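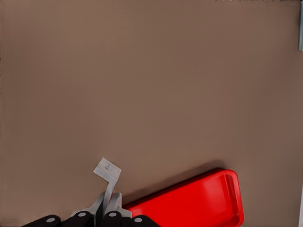 **Two-finger gripper or suction cup for shallow trays? And should I trust the simulator?**

Posted by Keyvan Daneshvar in *Arms and End Effectors*

I have to pick an end effector by the end of April and I've managed to turn it into a personality test. The arm is settled (a Kerkis, bought used, with a teach pendant that has clearly been dropped by experts). What goes on the end of it is the open matter. The candidates are the Dekent parallel gripper, two fingers with flat square pads, and the Ahuja suction head, which is a cup on a stick and costs less than the Dekent's shipping. My parts live in shallow plastic trays, so I built the cell in simulation first, with the wrist view looking out over the fingers at a red tray that sits at an angle on a plain brown table. The tray has a raised rim, rounded corners and sloped inner walls, and those walls are the reason I'm writing.

The job is picking small molded caps out of a tray and setting them on a fixture. The caps are smooth on top and have a skirt around the side, so in theory either tool will hold one. In the middle of the tray the Dekent does fine in sim. Near the walls I have to either rotate the wrist to line up with the tray or accept that one finger will land on the slope and ride up it like a car parking on a curb. In the corners it's worse.

I ran 200 simulated picks with each. The Dekent dropped or missed 8. The Ahuja missed none, and that is what made me suspicious, as I have never in my life owned a suction cup that missed none. I have a shower caddy that can testify.

So there are three things I'd like to hear about from people who have done this on a real bench:

- Is the suction model in these simulators worth anything, or is it just glue with a nicer name?
- If I go with fingers, is there a sensible way to deal with sloped walls that doesn't involve new trays? The trays belong to the customer and the customer is fond of them.
- The wrist camera sits behind the fingers and I lose part of the tray behind the gripper when I get close. Does that matter, or do I look once from high up and then go in blind?

Budget is small. My boss at Ernside has a spreadsheet in which this whole project is one cell, and the cell is yellow.

---

**Nomvula Tshabalala**

Your suspicion is healthy. In most of the setups I've seen, simulated suction works like this: the cup gets within some distance of a surface, a switch flips, and the part is attached to the arm until the switch flips back. No leak, no texture, no dust, no cup that has gone stiff on one side. You can sometimes set a maximum force before it lets go, and if you haven't set it, look at what the default is. I found one once that would have lifted a delivery van.

So your zero misses say that the arm can reach every cap. That's useful to know, but it's a result for the arm, and you'd get the same one with a pencil on the end.

The finger number I'd believe a bit more, with reservations. Contact between a flat pad and a curved skirt is something these engines get wrong in both directions. Mine used to squirt parts out sideways like a watermelon seed when the grip force was high, and I spent a week fixing a problem that the real gripper never had. Turn your force down, shrink the time step, and run the same 200 again. If the misses move around a lot, they were mostly the physics engine having feelings. If they stay near the walls, they're real geometry and you'll meet them on the bench.

On the walls. I'd do these in order and stop when it works:

1. Rotate the wrist so the fingers open along the wall when the cap is close to it. Both pads then come down at the same height on the slope side, or clear of it. With your tray sitting at an angle you need the tray's rotation anyway, so find the rim first and work out the grasp angle from that. Don't hard-code it. Somebody will bump the tray.
2. Swap the square pads for narrower ones. A wide flat pad is lovely for boxes and a nuisance in corners. The Dekent pads come off with one screw, and you can print a tapered pair in an evening. Glue a bit of thin rubber sheet on the face.
3. For the corners, nudge. Close the fingers, drag the cap toward the middle, open, pick. It looks undignified and adds a couple of seconds, and it has saved me more times than any clever grasp planner.

On the camera: look from high up, pick your target, move in, and don't trust the picture again until you've lifted. Then look again from high up to see whether the cap is gone from the tray. That second look is what catches your misses, and people leave it out to save time and then wonder why the fixture is short.

One more thing, about the sim view. A bare matte table and one bright red tray is about the easiest vision problem there is. A color threshold will find that tray all day. Your real table will have glare, a cable, a coffee ring and a screwdriver that belongs to no one. Put some junk in the simulated version before you decide the vision is done, and vary the lighting while you're there. Change the tray color too, unless the customer has signed something promising red.

---

**Sipho Venter**

suction. always suction. we have run cups for years, never had fingers, never wanted fingers. caps are smooth on top so what is there to discuss

just get a good vacuum pump, don't buy the small one

---

**Rizal Entili**

I can add a bench result, because we compared these same two last year on a different arm, with bottle lids in place of caps. The trays were shallow with sloped walls, so close enough.

We logged 2,072 real picks before I was told to stop having fun and ship something. The suction head was faster and did better in the corners, as you'd expect from a thing with no fingers to bump. It was also moodier. Nearly all of its failures came in clumps. It would go along perfectly for most of a morning, then miss over and over until someone wiped the cup. Mold release on the lids was the cause, and it took us an embarrassing while to see it, mainly because I was sure it was my code. (It is usually my code.)

The fingers failed more evenly. A miss now and then, almost always at a wall, and almost never two in a row on the same part. If you have the second look that Nomvula describes, an even failure is cheap: you see the lid still sitting there, you try again. A clump of failures stops the line and brings people over to stand behind you with their arms folded.

We went with fingers for that reason. Somebody with clean parts could reasonably go the other way, and Sipho's answer is correct for Sipho.

Some odds and ends that cost me time:

- Check the pressure reading on the Ahuja if yours has the sensor. Ours reported a good seal on the tray floor just as happily as on a lid. It picked up the tray. The whole tray, at about shoulder height, with the lids sliding gently out of the low end – I have watched calmer things happen at a wedding. Whatever you pick, fasten the tray down.
- On the finger side, ask whoever supplies the trays for the wall angle. If they don't know, cut a cardboard template. Ours were 70 degrees on the drawing and noticeably lazier in person, and the sim had of course been built from the drawing.
- The Dekent has some play in the fingers when it's open. It isn't in the model file we were given, where the fingers are as stiff as a tax form. Leave yourself a bit of clearance next to the rim.
- If you print narrow pads, print spares.

As for deciding by April, could you borrow the suction head? The Ahuja people lent us one for a few weeks with very little paperwork, though I can't say whether that's a policy or whether I just caught someone on a good day. Put it on the Kerkis, use real caps from a real production bag, and don't wash them first. I mention the washing because we did that.

---

**Keyvan Daneshvar**

Thanks, all three. I looked up my default suction limit and I'd rather not post the number, but Nomvula's van would be safe in its hands.

Reran the fingers with lower force and a smaller step. The misses in the open part of the tray went away and the ones by the walls stayed exactly where they were, so it's geometry, and I've started on tapered pads. The sim tray is also now allowed to slide when touched. The first thing the arm did with this new freedom was push it off the table.

Elmarie Van der Merwe on our floor has found me a bag of unwashed caps and a real tray, and I've put in a request for the loaner head. Sipho, which pump is the small one? They list four and every one of them is called compact.

---

**Sipho Venter**

the one you were going to buy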